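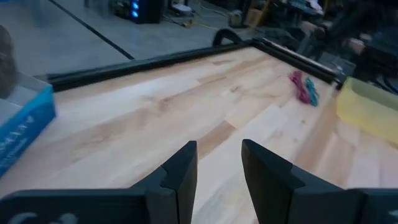
Vendula Kadlec

Print this page | E-mail this page

Workbench and floor check, Lernport workshop, Room 136
Done in May, before the morning group came in

I love this check! You get the room to yourself, you get to crawl under things, and by the end you know the place a little better than you did. Marks are OK, FIX or WATCH. My comments follow each line, and please add your own underneath if you see something I missed.

TABLETOP

Surface smooth, no splinters – OK
Ran my palm over the whole butcher block, with the grain and then across it. What a lovely top this is. There are a few darker knots in the maple and I pressed each one with a thumb. All solid, nothing lifting.

Glue lines between the strips closed – OK
Checked with a fingernail. If you find one that catches, mark it with pencil and tell Benedikt Kasten before anybody reaches for the sander.

Finish in good shape – WATCH
Fine for now, and it still looks great under the lights. I'd like to give it a coat of oil over the summer. We have most of a can of the Murín left in the cabinet in Room 137.

BENCH FRAME

Rail tight, corner joint tight – OK
Black metal rail along the far edge, followed around the corner by hand. Two bolts took a quarter turn each, so bring the hex key next time too.

No sharp ends on the rail – OK
Clean all the way. Kenis sent us new end caps last year and they have held up beautifully.

Bench doesn't rock – OK
Leaned on it at every corner with my full weight. Solid as anything!

THINGS ON THE BENCH

Small cables coiled, not hanging over the edge – OK
The pink bundle and the teal one are both lying on the top, loosely coiled. I'm a big fan of the bright colors, you can find the one you want from across the room. A twist tie on each would make them perfect.

Bins and boxes stable – OK
Yellow bin on the right, blue cardboard box on the left. I gave the bin a nudge and it stayed put. Keep anything heavy toward the middle of the top.

Bin free of cracks – OK
Rim is smooth all the way around. These see-through ones are so handy, please keep buying them.

FLOOR

Concrete clean, no grit or oil – OK
Swept before I started. It took 3 minutes, so no excuses for the rest of you.

Cables off the floor or covered – FIX
My only real complaint. There are loose cables trailing on the concrete near the computer tower, and somebody is going to catch a toe. Benedikt has 2 lengths of Dilon cable cover set aside and they should do the job nicely. Until they are down, walk around the bench side.

Computer tower clear of the walkway – WATCH
It's on, blue lights glowing away on the front. I would love to see it up on a low shelf, away from dust and feet.

Boxes on the floor – FIX
Small cardboard one next to the wooden furniture. Flatten it if it's empty, shelve it if it isn't.

AFTER THE CHECK

Write FIX items on the whiteboard by the door. Initial this sheet and put it in the green folder, newest on top. Benedikt signs off the fixes, and I'll do the floor section again once the covers are in.

V.K.

Print this page | E-mail this page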